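Cheguei à Zovora às nove e pouco da manhã, já com dois cafés em cima e mesmo assim meio a dormir. O edifício fica ao fundo da zona industrial de Ponddale, depois de uma rotunda que o GPS insiste em ignorar, e demos duas voltas até alguém nos abrir o portão. Era dia de visita aberta, em maio, e estávamos 40 pessoas na entrada, quase todas com ar de quem vinha pelos robôs (eu incluída, claro!).

Quem nos levou pelos corredores foi a Kyu-ri Yeo, que fala depressa e anda ainda mais depressa. A primeira paragem foi a sala de teleoperação: uma pessoa sentada com um comando em cada mão e o braço robótico a copiar tudo do outro lado de um vidro. Fiquei ali parada que tempos. O Haziq Hartono deixou-me experimentar e garanto que mover um bloco dez centímetros é muito mais difícil do que parece – apertei cedo demais, larguei cedo demais e ainda bati com o bloco na borda da caixa. Ele riu-se e disse que toda a gente começa assim.

Depois passámos ao pavilhão grande, mais escuro, com chão de alcatifa nas zonas de trabalho e cabos por todo o lado. Aqui ensina-se à mão: a pessoa pega ela própria nas garras, faz a tarefa com elas, e o registo dos movimentos serve depois para treinar o robô. Gostei muito mais desta parte! Vê-se o jeito de cada um, a maneira de encostar, de rodar o pulso, de hesitar um bocadinho antes de fechar os dedos.

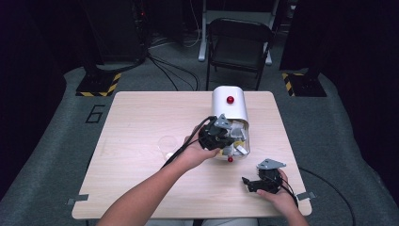
O Senthil Arumugam discordou logo do meu entusiasmo: para ele, as hesitações são justamente o que dá mais trabalho, porque o robô aprende a hesitar também. Contou que da última tarefa gravaram 281 demonstrações e só aproveitaram 80, e que preferia ter tido menos gente e mais treino antes de começar.

Fiquei a pensar nisso durante o almoço (sopa boa, sandes assim-assim). Perguntei à Kyu-ri se não se perdia alguma coisa ao deitar fora tanto material, e ela respondeu que guardam tudo, só não usam tudo. O arquivo já vai em 3,563 gravações, pelo número que estava escrito no quadro.

À tarde houve uma conversa sobre luvas com sensores, que achei comprida, e às quatro já estávamos cá fora à espera do autocarro. Para quem quiser ir: levem um casaco, que o pavilhão é gelado, e inscrevam-se cedo na parte da teleoperação – a fila depois do almoço dava a volta ao corredor.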